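Allamance Fan Meet - Venue Safety Checklist, May 2018
Inspected by: Isla Mowat

1. Stage steps and handrails - Pass. Second tread re-taped.
2. Signing table barrier - Fail. Two feet unlocked. Refit before doors.
3. Emergency exits - Pass. Rear exit sign lit on battery.
4. Fire extinguishers - Pass. Tag 209 due for service in July. 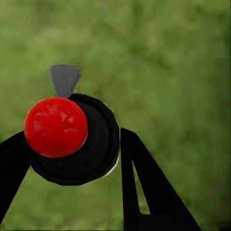

5. Photo line - Pass with comment. Lane is 33 inches at the pillar. Move the Prirnow banner back to clear it.
6. Green room - Pass. Access list held by Donnie Munro. Guests of the cast sign in at the side door.
7. Press pen - Open. Limit is 19 persons. Cable cover missing at the left corner.

Items 2 and 7 to be rechecked by Archie Mowat 10 minutes before doors.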